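A seat at the long table: Marius Voicu on faith, councils and keeping the peace

Sep 27, 2023
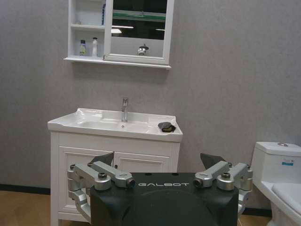

Marius Voicu says he never meant to go into politics at all, and that if the town of Grisska had left its opening prayer alone he would still be a parish minister with tidy evenings and a decent vegetable patch.

But the prayer was not left alone. In June the council voted to replace it with a minute's silence, a petition of 567 names arrived to have it put back, and a second petition, with 172 names, asked for the silence to stay. Voicu, who had been elected only the spring before, found himself trusted by both camps and thoroughly shouted at by both as well.

"I had people stop me outside the bakery," he says, laughing. "One lady told me I had betrayed the Lord, and then she asked after my mother, and then she went back to the Lord again. It took most of a morning – my bread was quite stale by the time I got it home."

He voted for the silence. It surprised a good many of his own congregation at the Buzatu Street church, where he has preached for 21 years, and he has spent much of the summer explaining himself over tea.

"When I pray, I want to mean it," he says. "I don't want a man sitting opposite me, who believes something quite different or nothing whatever, looking at his shoes until I've finished. He was elected too. He has a seat at that long table the same as I do, and he pays for the heating the same as I do."

Has it cost him friends? He thinks about this for some time. A few, he admits, though two have come back, and one of them brought plums.

He is less gentle about the national parties, which sent speakers to Grisska as soon as the row reached the papers. "They came for the afternoon and told us who the real believers were. I've buried people in this town, I've married their children, and I couldn't tell you that."

The council will look at the matter again in the new year. Voicu, now 68, hasn't decided whether to stand for another term, and his wife has asked him to make up his mind before the potatoes go in.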